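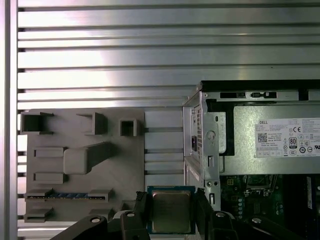

Week 6 handout: Teaching the CPU job by hand and by remote

Robot Teaching Lab, Tuesday, October 6, 2026
Notes by Lenuța Ghiță

Hi all! These are the notes I promised, tidied up a bit from what I scribbled on the whiteboard. Mỹ Đặng is running the lab bench again this week, so if something in here doesn't match what she tells you, go with her version and let me know so I can fix mine.

1. Two ways to show the task

Hand guiding first. You grab the arm, squeeze the enable switch, and walk it through the motion yourself. It feels great for big moves (from the fixture on the wall over to the computer, say) and people pick it up in five minutes. The trouble starts when the part is small. Your hand is heavy, the arm has its own friction, and the last little bit of travel comes out as a series of nudges. The robot will happily learn your nudges.

Remote control is the other way. You sit at the Keltach station, hold the handle, and the arm follows you at whatever scale you set. I like full scale for the carry and a much smaller scale for the last part over the socket – you move your hand a long way and the gripper barely creeps. It's slower, and the first few tries are pretty humbling, but the recordings come out so much cleaner!

For the CPU task we use remote control only. Hand guiding is fine for practice and for the Nultberg exercise next week.

2. Before you press record

Look at the grip. The fingers should be on the two side edges of the processor, with the metal lid facing up. If it's sitting crooked between the fingers, set it down and pick it up again. Don't try to fix a crooked grip in the air, please, I have watched that go badly.

Look at the socket too. Load plate up, wire lever up and out of the way. A demonstration that begins with the plate closed goes straight in the reject folder, so you may as well check.

Then say your start position out loud to your partner. It sounds silly but it catches a lot.

3. The approach

Come in over the socket with some height to spare, stop, and line up. Use the wrist view for this, because the side view will fool you about depth every single time. Check which corner of the chip is marked and match it to the socket before you go down. Then lower straight, no sideways drift.
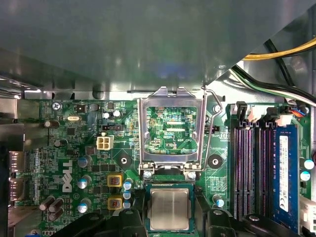
Wrist view: processor in the fingers just below the open socket, load plate raised.

When you think you're lined up, wait a beat. A short pause here is useful – it gives the learner a clear spot between "getting there" and "going in," and it gives you a second to breathe. Long pauses are bad, though. If you stop to think for ages, the robot may learn to stop and think for ages too, and then we have to trim the file.

Open the fingers gently once the chip is resting in place. Back off straight up. Never push down on the processor to seat it! It should drop in under its own weight, and if it doesn't, the alignment is off and you need to lift and go again.

4. Mistakes: keep or toss?

I get asked this a lot. If you drift, notice, and correct smoothly, keep it and tag it "recovery." Those runs are gold, since a robot that has only seen perfect runs has no idea what to do after a wobble. If you drop the part, bump the load plate, or your partner has to reach in, toss it.

5. For next time

Each pair records 14 keepers and saves them in the Costache folder under your bench number. Write one line per run on how it felt. "Sticky near the end" is a perfectly good note.

Also read the Bromel chapter on action scaling. You can skip the proofs, but do look at the plots of hand speed against gripper speed. We'll start with those.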